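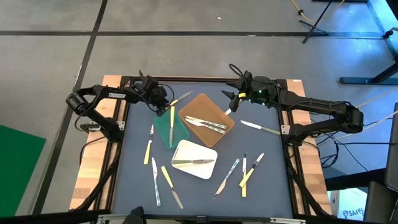 Posted by Arlo Wojcik
28 December 2022

Load-in at the Begay barn started at 2 p.m. The floor plan had called for 128 chairs, cross-back, in rows of eight. The aisle came out narrow on the north side, so Darcy and I shifted every row four inches and taped the ends again.

Ceremony arch: base plates are 28 pounds each and held without sandbags. Halyna wired the greenery in sections and hung it from the center out – faster than last June, when we worked left to right and had to redo the top.

String lights are on two circuits now. With the caterer's warmers on the same line the breaker tripped once. Moved the warmers to the kitchen feed. No trips after that.

Linens short by one table. Verna drove back to Flemon for it and also brought the card box, which had been left off the pull sheet. I need to fix that sheet.

Strike took until after midnight. Deposit on the arch is 50 dollars, to be returned with the final invoice. Van unloaded, tape gun still missing.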